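Chapter 2
Surfaces: What Furniture Is Covered With, and Why It Matters to the Buyer

Before you start
Read the chapter on solid lumber first if you skipped it. You will need the words grain, plank and core. Have a ruler handy and, if you can, one piece of old furniture you don't mind looking at closely.

In this chapter
What a surface layer does
Solid, veneered, printed
Reading grain
Gloss and how light behaves on it
Wear, heat, water
The Clanport case, part one

Key words: face, core, edge band, veneer, laminate, repeat, sheen, crazing

2.1 A dining table in Clanport

In 1983 a small furniture maker called Drakel opened a shop in Clanport and sold one thing. Tables. Four legs, a flat top, pale finish, nothing fancy. The first ones were solid wood and they were heavy. Two people to carry, three if there were stairs. They sold well enough in the fall and badly after that, and by February the returns were coming back. Tops had cupped. Boards had pulled apart along the glue lines. One customer had a gap wide enough to lose a butter knife in.

Nothing was wrong with the wood. It was good wood, properly cut. But it had been dried in a damp shed near the harbor and then moved into heated houses, and wood that loses moisture shrinks, mostly across the grain and hardly at all along it. The tops were screwed down tight to their frames. Something had to give.

Drakel did what many makers have done. It switched to a built-up panel with a thin face layer on top. Panel stays flat, face looks like wood, price drops. Customers who had sent back the first table bought the second. Some of them then wrote in to complain that it wasn't "real." We will come back to those letters in 2.6, because they raise a question this whole chapter circles. What is the buyer paying for, the material or the look of it?

2.2 What a surface layer does

Start with the jobs. A tabletop surface has to keep liquid out of whatever is underneath. It has to take scratches, plates, elbows, keys, a laptop dragged by one corner. It has to clean up with a damp cloth. And it has to look like something a person wants in the room for the next ten years or so.

Solid wood does all of this with one material plus a finish, usually oil, wax or a clear coat. A layered panel splits the work up. The core gives stiffness and flatness. The face gives looks and wear resistance. The edge band hides the core and stops water from getting in at the side, where most panels fail first. Remember that last point, it comes up in every section from here on.

A rule of thumb for the rest of the book: when a surface fails, ask which layer failed. A blister in the middle is usualy a glue problem. A swollen rim is an edge problem. A dull patch where someone sits every day is only wear in the finish, and that can often be fixed.

2.3 Three kinds of face

Veneer. Real wood, sliced very thin and glued to a core. No two sheets are exactly alike, though sheets cut one after another from the same log come close, and makers use this on purpose to get matched patterns. Veneer can be sanded, carefully, a very few times. Go through it once and the piece is spoiled.

High-pressure laminate. Layers of paper soaked in resin and pressed hard under heat. The pattern is printed on one sheet near the top, with a clear wear layer over it. Tough stuff. Can't be sanded. A deep chip shows a dark line, the backing papers.

Low-pressure panels and foils. A printed paper or plastic film bonded straight onto board. Cheaper and thinner. Fine on a bookcase side or a closet door. On a desk, less fine.

Beginners tend to rank these best to worst in the order given. Don't. A school lunchroom table faced in veneer would be ruined in a term. A jewelry box faced in high-pressure laminate would feel wrong in the hand, and the corners would be sharp. The face has to suit the use.

2.4 Reading grain

Grain is the first thing most buyers look at and the thing they are worst at judging. Lines running mostly straight come from a board cut toward the center of the log. Arches and waves come from a cut that skims across the growth rings. Both are normal. Both can be printed, and printed well.
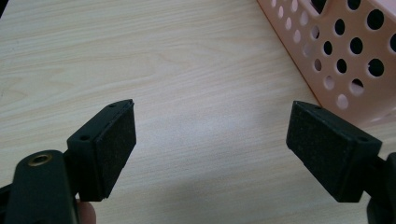
Fig. 2.1. Pale wooden tabletop with faint, wavy grain. Note the soft reflection of overhead light near the center and the darker curved streaks toward the top left.

With a real board the pattern never comes round again. With a print it has to, sooner or later, since the printing cylinder is only so big. That is called the repeat. On a small side table you may never find it, the top is shorter than the repeat. On a long counter you can. Pick one odd mark, a knot or a hooked streak, and walk the length looking for its twin.

Then check the edge. On solid wood the lines on top carry over the side and show up on the end as curved rings. On veneer and laminate they stop. The edge band has a pattern of its own, and on cheap work it doesn't even run the right way.

Third check, touch. Open-pored woods such as oak feel slightly ribbed unless the pores were filled. Many prints are dead smooth. Some better laminates are pressed with a texture that lines up with the printed pores, and these fool people, including people in the trade. So don't lean on touch alone.

2.5 Gloss and light

Sheen is how much light a surface throws back at you in one direction. High gloss acts like a mirror. Matte scatters light every which way. Most household tops sit between, with names like satin, eggshell or semi-gloss that mean different things to different makers.

Sheen changes how grain looks. Under a ceiling light, a slightly glossy top shows a bright soft patch, and inside the patch the pattern washes out. Move your head and the patch moves too. Outside it the lines come back. This is why showroom buyers so often say the table looked "different at home." Same table. Different lamp, different window.

It also hides damage or shows it up. Fine scratches vanish when you look straight down and jump out when you look low across the top toward a light. Inspectors use this. Crouch until your eye is near table height, face the window, look along the surface. Dents, ripples, sanding marks, a badly rolled finish, they all show.

Try it now on whatever table you are sitting at.

2.6 The letters

Back to Drakel. The complaints about the second table fell into two piles. In the first pile, something had gone wrong: a lifted edge, a ring from a hot pan. Fair enough, and the maker replaced the tops. In the second pile nothing had gone wrong at all. The table was flat, clean, sturdy. The owners felt cheated anyway, mainly because the sales tag had said "oak" in large letters and "finish" in small ones.

The shop changed its tags. A rival, Clestach, kept its own wording and sold more tables the next year. Keep both facts in mind when you get to the section on labeling, and don't decide too quickly which firm was smarter.

2.7 Before you read on

Find one surface at home that you believe is solid wood. Do the three checks, repeat, edge, touch, then the low-angle look. Write down what you expected and what you found. Two or three lines is plenty.

Find a second surface that has failed somewhere. Name the layer. If you cant tell, say so and describe the damage as plainly as possible: where it is, how big, raised or sunken, soft or hard.

Keep both notes. You will use them with the Pillai wear chart in section 2.8, which sorts damage by cause and gives the usual repair for each. Readers using the short course can skip 2.9 and go straight to exercise 11.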